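Review: Four Nights at the Nerbridge Guesthouse, Olness

By Imelda Pangilinan
Apr 17, 2018
3 min read | 16 shares | 11 comments

I booked the Nerbridge for four nights while I was in Olness for a family wedding. I paid for a standard double on the second floor, breakfast included.

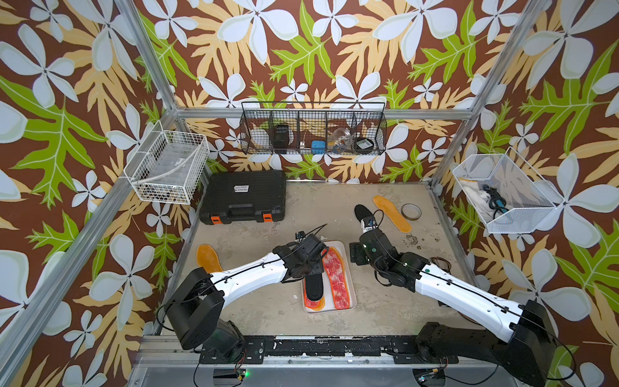 Check-in opens at 3 p.m. and they mean it. I got there at 1:30 and was told the room wasn't ready, but the woman at the desk took my suitcase and gave me a map with the bus stops marked. When I came back the key was waiting in an envelope. There is no elevator. The stairs are wide enough for luggage, and the man on the evening shift carried mine up without being asked.

The bed was firm and the sheets were clean. I would have liked a second pillow, and got one when I called down. The window looks over Mansour Street, where delivery trucks start at six in the morning. If you sleep lightly, ask for a room at the back. My cousin had one and heard nothing all night.

The bathroom is small. Water pressure was good, but the hot water took a while to come through before eight, when I suppose everyone was using it. Towels were changed every other day. There is a hair dryer in the drawer under the sink, which I didn't find until the third day.

Breakfast runs from seven to ten in the ground floor dining room. Eggs are cooked to order, and there is bread, fruit, yogurt and two kinds of cereal. The coffee is weak. I ended up walking to the Nundari bakery on the corner for a second cup most mornings. Their cheese rolls are worth the trip too.

Wi-Fi worked fine in the room and poorly in the dining room. I had no trouble with video calls in the evening.

The location is the main reason to stay. The old market and the river path are both an easy walk, and the number 40 bus to the train station stops across the street. Parking is on the street and fills up by dinnertime, so I was glad I hadn't rented a car.

My bill came to 160 a night with tax. One breakfast for a guest had been added by mistake, and they took it off as soon as I pointed it out. Similar places nearby wanted more for October, when I first looked at dates.

I would stay again, in a back room.

Rating: 4 out of 5

Comments (11)

Fongchan Klinhom: We stayed on the top floor last year and the trucks weren't bad up there. Agree about the coffee. Do they still lock the front door at midnight?

Imelda Pangilinan: Yes, but your room key opens it.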